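Why do fingerprints love shiny metal? My project on keeping stainless steel clean
Hrefna Laxdal, Design and Materials, June 1, 2018
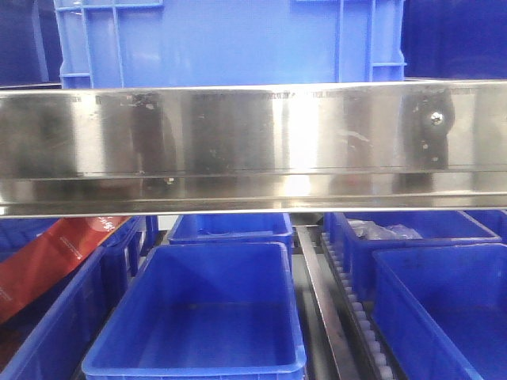 I picked this topic after a summer job in the kitchen at Bellamy, where I spent more time wiping fridge doors than doing anything else (my own fault for saying yes to the late shift!). Everyone there had a different method and everyone was sure theirs was best, so when Ms Calvo asked us for a project idea in May I already had mine. Polished steel is very unforgiving, and a long bar of it shows you every smudge and little scuff, usually worst where the glare stops and you get a darker smeary patch spoiling the reflection. A brushed finish hides a lot more. I wanted to know which cheap cleaning methods leave the fewest marks on the polished kind, and whether the way you wipe matters as much as what you wipe with.

What I used
Crisanto Tiongson in the workshop cut me 18 small squares of polished steel from an offcut sheet. I tried 4 cleaners: plain warm water, washing-up liquid in water, white vinegar mixed half and half with water, and a spray called Wument that my mum swears by. For cloths I had an old cotton tea towel and a microfibre one. Two squares were left alone so I had something to compare against, and the other sixteen were shared out evenly between the cleaners.

How I did it
Each square got one greasy thumbprint (sunflower oil, one dab, same thumb every time) and one splash of tap water left to dry overnight. Then I wiped it ten times and dried it with a clean bit of the same cloth. Efraín Grajales, who sits next to me in class, scored the squares from 0 to 10 under a desk lamp without knowing which was which. He's very strict and I was slightly regretting asking him by the end.

What I found
Plain water was hopeless on the oil, it just moved it about. Washing-up liquid was the best on grease by a long way, but it left a cloudy film unless I rinsed it properly, and I'd skipped the rinse on my first go so I had to do those squares again. Vinegar was great on the water spots and only so-so on the thumbprints. The Wument spray came out in the middle for both, which my mum was not pleased to hear.

The cloth made a bigger difference than I'd guessed. Microfibre beat cotton with every single cleaner, and the tea towel left fluff behind as well. Wiping along the polish in straight lines also looked better than going round in circles, though I only tried circles on the spare bits so I wouldn't put too much weight on it.

Problems
My thumb is not a scientific instrument. Some prints were clearly oilier than others and it shows in the scores. Next time I'd use a rubber stamp or something similar so they all start out the same. I'd also like a second person scoring, and I'd like to try water from a different area, as ours is very hard and that must affect the spots.

Thanks to Crisanto for the cutting, Efraín for the scoring, and Ms Calvo for letting me keep a tray of oily metal on her windowsill for nearly two weeks. My full table of scores is in the back of my folder.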